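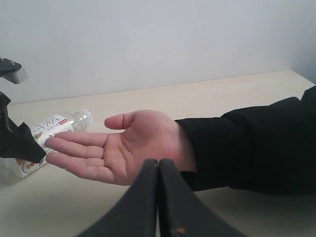

Bottle labels, sheet 28: printed plastic drink bottles

Compiled by Othmane Benkirane. Notes on inks and shrink film by Nesma Helmy. Last revised 14/07/2019.

The gallery covers printed labels on single-serve drink bottles, mainly sparkling water, tea and fruit-flavored soft drinks. The index holds 3328 entries, of which 278 have at least one picture. Entries without pictures are listed in the text index only. Sheets are grouped by container type and then by label type, so a drink sold in both cans and bottles will show up on two sheets.

Terms are used the same way on every sheet. "Panel" means the part of the label meant to face the shopper. "Claim line" means a short printed statement on sugar, calories, juice content or the like. "Product line" means the plain name of the drink as a type of goods, which is often set in a much smaller size than the brand lettering. Orientation is given with the cap up unless a note says otherwise.

Entry 105. Sparkling water, white ground, peach artwork

White plastic bottle with bold lettering in red and orange, outlined in a lighter orange-yellow. The brand is left blank in the index until a full reading is on file. Fruit art in peach pink with a darker pink outline.

Small type is black Chinese characters in a simple sans-serif, in two lines. One is a claim line for zero calories, with the figure 0 followed by what reads as 卡. The other is the product line and includes 气泡水, sparkling water. Both are legible without a loupe.

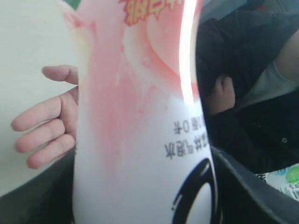 Color on this type of label is harder to record than lettering. A soft wash from pink to peach has no hard edge to measure from, and gloss on a curved wall can hide a good part of it. We record the darkest outline color and the lightest fill, and leave the steps between them alone. Where a wash looks faded or blotchy, the entry says so and does not assign a cause. Uneven ink, a translucent print layer and plain wear can all look much the same in a picture.

The black arc is entered under "brush forms" – a thick curved stroke with a thin white highlight along the inside. It is taken to be part of a larger round or ring-shaped mark. Brush forms were split off from "rings and seals" in January, and older sheets have not all been brought into line. If you are searching for round marks, search both headings.

Notes on method

Glare. A long vertical highlight is normal on a rounded bottle under overhead light. Tilting the bottle a little moves the highlight off the type in most cases. Polarizing film also works but shifts pale pinks toward gray, so it is not used for color entries.

Inverted views. Pictures with the label upside down are kept as they are and not rotated. Readers of the index have asked for rotated copies; these would double the storage for little gain. Type is transcribed in its correct reading order in the entry text.

Partial readings. Characters that cannot be read in full are not filled in from a similar label. Flavor variants in one range often share a layout and differ in only a few words, and earlier sheets had several errors from this. Nesma has corrected the ones on the Endari and Imhof sheets. The Brokomitz sheet is still open.

Surfaces. Pale, matte tabletops are preferred. A dark surface throws a gray cast into the lower wall of a white bottle, and a glossy one adds a second highlight near the base. Cream is acceptable for outline and lettering work. Strict color readings need a neutral white card beside the label.

Handling. Bottles are entered full or empty, but please say which when you send one in. An empty bottle flexes when held and the label lines bow with it. Do not peel the label before the entry is complete – shrink film curls as soon as it is cut and will not lie flat again without weights.

Submissions and corrections

Send corrections with the sheet number and entry number first, then the reading you propose. One correction per message. For Chinese text, type out the characters as well as a translation, as we index on the characters. Bottle measurements go in millimeters, taken at the widest point and at the neck just under the cap.

The next sheet is Grurnus, cans only.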